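Bench notebook, 2025-11-28
Irgate room, cloth table. Box and cup, again. 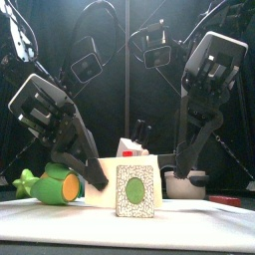 What we're supposed to be deciding

Whether the white cloth stays on the table for the Kuketti set. The argument for it is that it looks clean and hides the joins in the tabletop. I wasn't convinced in February and I'm still not. White box, white cup, white cloth, black curtain behind. Against the curtain both things stand out fine. Against the cloth the bottom edges go soft and I have to squint to find where the box ends. Abdel Hamid's people (the supplier, for anyone new reading this) say a white cloth is "neutral." Neutral to what? It's the same color as the stuff we put on it.

The cloth itself

Washed once, ironed once, still creeps. If you lean on the front edge it comes with you and everything standing on it comes too. I tried clips under the tabletop on both sides. The left one held all morning. The right one popped off twice and I never found out why. Tape on the underside is better but leaves a gray line that didn't come out in the wash.

Somebody wrote on the board that a heavier cloth would fix it. Maybe. The Zuketti catalog has one at 775 grams per meter, and I'd like to see a piece of it before we pay for a whole roll. The last "heavy" one we ordered was a bedsheet with ambitions.

Standing the box up

Box goes upright near the middle, cup on the right. That's the layout on the sheet and I kept to it. My complaint is with the upright part. Lying flat, the box is no trouble. On end it depends on whatever wrinkle happens to be under it. I did 30 placements by hand, smoothing the cloth before each one, and 3 of them went over when I let go. All 3 were late in the run, when I was smoothing less carefully, so I don't trust that number to mean much about the box. It may just be a number about me.

Then I put 200 grams of rice in a bag in the bottom. No falls in the next 30. I know how that sounds, and before anyone writes "solved" next to it: the bag also makes the base bulge a little, and a bulging base on a softer cloth could go the other way. Needs doing again on bare table.

The cup

Less to say. It stays where it's put. The sheet wants the handle "consistent," without saying consistent with what, and some of the cups in the drawer don't have handles. I crossed the line out. If you want it back, write down which cup you mean.

Curtain

Leave it alone. It's the one part of the setup I have no quarrel with, except that it picks up lint from the cloth whenever the cloth gets shaken out in here. Shake it in the hall.

Things I don't believe yet

That ironing matters. The creases are back in an hour.
That the cloth is quieter. I was told this as a fact. I put the box down on cloth and on bare table with my eyes shut and could tell them apart, but "quieter" was said like it was a big difference. It's a small one.
That gray felt would be worse. No one has tried it. The reason given was cost, and when I asked what it costs there wasn't an answer.

To do

Get a sample of the 775 and not the roll.
Repeat the 30 on bare table, with rice and without.
Find the other clip.
Ask Kuketti if they care what color the table is. I suspect they don't, and we've been ironing for our own amusement.

Cloth stays on for now. Rice bag is in the top drawer, labeled, please don't cook it.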